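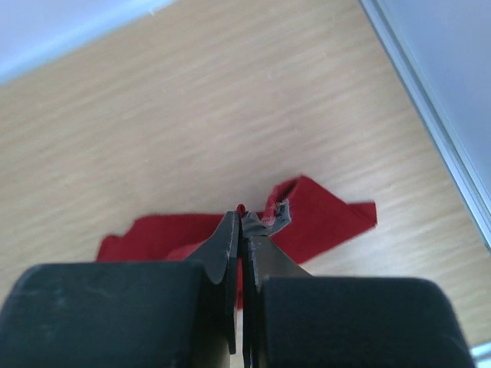 Issue 261

Workshop and Utility Room Notes: Cloths, Rags and Wipes
Compiled by Jad Moussa

Cloths are the cheapest item in most workshops and the one most often used wrongly. The notes below cover selection, sorting, washing and disposal. They apply equally to a garage bench and a kitchen sink, with differences marked where they matter.

Choosing by fiber

Cotton absorbs water well and tolerates heat. It is the correct choice for drying, for wiping down warm surfaces and for applying paste wax. Old T-shirts are good once the seams and hems are cut off; a doubled seam will leave a line in wet varnish. Terry toweling holds more water than flat cotton but sheds loops, and the loops catch on burrs and screw heads.

Microfiber picks up dust dry and grease damp. It should be kept away from hot pans, irons and exhaust parts, as the fiber melts. It also loads up with fine grit, and a cloth that has been used on a bench top will scratch eyeglasses, lacquer and clear plastic even after a wash. Once a microfiber cloth has been on the floor, it stays a floor cloth.

Linen leaves almost no lint. Use it for glassware, mirrors and shellac. It is stiff when new and improves after several washes.

Paper towels are acceptable for raw meat juices, egg, broken glass too fine to sweep, and brake fluid. For anything else a cloth is cheaper.

Sorting by color

Assign one color to one class of work and keep to it. The system used in this house:

Red: oil, grease, solvent. Never enters the kitchen.
Blue: glass and mirrors.
White: food surfaces and dishes.
Gray: floors and bathroom.

Store each color in its own bin. The Munon stacking bin is deep enough for a month of cloths and has a slot for a label. Any lidded tub will do the same work for clean stock. Used oily cloths are a separate matter; see below.

Washing

Shake every cloth outdoors first. Wash microfiber alone or with other synthetics, warm, with a plain liquid detergent. Omit fabric softener in all cases. Softener coats the fiber and a coated cloth pushes water around instead of taking it up. If a cloth has already been softened, soak it for an hour in hot water with a little washing soda, then rinse twice.

White kitchen cotton can go on the hottest cycle. Bleach is permitted but shortens the life of the cloth. Do not mix bleach with vinegar or ammonia in the machine or anywhere else.

New red cloths bleed. Wash them separately until the rinse water runs clear. Readers wrote in August to say that the Zamik shop towels still bled on the fourth wash, and the same happened here on the fifth. The Smadi ones cost more and settled after two.

Line drying is adequate for everything. In a tumble dryer, use low heat for microfiber. Do not put any cloth that has carried oil or solvent into a dryer, washed or unwashed. Residue remains in the fiber and can ignite.

Oily rags

Linseed oil, tung oil, Danish oil and most oil-based stains give off heat as they cure. A wadded rag holds that heat and can catch fire without a spark, sometimes hours after the job is finished. Spread each rag flat in a single layer, outdoors, on concrete or over a metal rail, away from the building. Leave it until it is stiff and dry throughout. Alternatively, submerge it in water in a metal can with a tight lid and take the can to the household hazardous waste site.

Do not leave a used rag in a pocket, a trash bag, or a heap on the bench overnight. The Haler step-on can has a self-closing lid and a raised base, and is a reasonable purchase for anyone who finishes furniture regularly.

Cutting and folding

Cut rags to a square of one forearm length. Fold in half three times to give eight working faces, and turn to a fresh face when the current one stops picking up. Pinking shears slow the fraying of woven cotton. Knit fabric needs no edge treatment.

Keep rags well clear of drill presses, lathes and grinders while the spindle is turning. Stop the machine and wait for it to come to rest before wiping.

Correction

The abrasive chart in the last issue listed 200 grit twice. The second entry should read 220.

Page revised 6/15/24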